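Operators wanted, handheld gripper comparison — Nidamier lab

We need people for a gripper trial starting in April. Two sets of hand-held grippers, same tasks, same table. You do the tasks, we log it, then you tell us which pair you'd want to use all day. No robotics background needed, decent hands and some patience yes.

Tasks are small stuff. Tubes, boxes, lids, picking things out and putting them back in. Both hands at once most of the time. Target is 1,602 good runs on the Govau jaws and 1,797 on the Josuleck ones (more because the trigger got changed halfway thru the pilot).
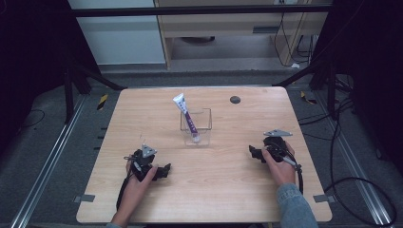
Shifts are 2 hours with breaks whenever you want. You'll be standing. Wrists get tired the first day or so, tell us and we'll swap you to labeling. Left handers very welcome, we have almost none.

Pay is 78 per shift, paid at the end of the month. Training shift is paid too.

You should be 18+, ok with being recorded (hands and table, voice is not kept), and able to do at least one shift a week. Long loose sleeves are a problem, roll them up. Rings off please.

To sign up, ask for Kaja Stankevičius at the front desk before 4 pm, or leave your name and phone nubmer with Arif Munasinghe. Say which hand you write with.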